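The Jenano Allocation

Zarmeena Bajwa drafted the snack protocol on the back of a Nonora shipping docket. Scope: one plastic carry bag, assorted wrapped confectionery, one household. 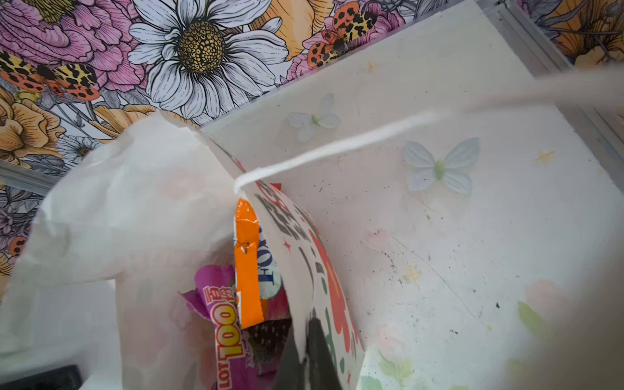
Her brother-in-law, Babar Yousafzai, had requested an audit. The request was submitted verbally, from the couch, at a volume she considered excessive for the distance involved.

Section 1 covered storage. The bag was to remain on the kitchen bench with its opening upward. Tying the handles was prohibited. A tied bag had to be untied, untying produced a rustle, and the rustle could be heard in the back bedroom, where the children were nominally asleep.

Section 2 covered classification. Orange foil was Class A and could be issued after dinner. Magenta and purple was Class B, visitors only. Anything with a strawberry pattern was held in reserve for Khattak, who was seven and had made representations. Printed card was non-edible and would be flattened for recycling.

Babar disputed Class B. He argued that he lived in Testen, that Testen was 11 kilometres away, and that he was therefore a visitor.

"You have a key," Zarmeena said.

"A key is an access provision. It has no bearing on status."

She entered the objection under Section 4, Matters Arising, and dated it 3/11/20. She noted that he had arrived before lunch and had since used the good towel.

The Jenano method, which she had learned in freight, allowed an item to be reclassified if both parties signed. It had been developed for pallets. She explained this while flattening a corner of the docket with her thumb. Babar read the whole page, including the printed side, and asked what consignment 1671 had been.

"Grommets."

"How many?"

"One thousand. They sent the wrong colour."

He signed. She countersigned. The magenta packet was transferred to Class A, effective immediately, and she reached into the bag for it.

The rustle carried. Down the hall, a door opened.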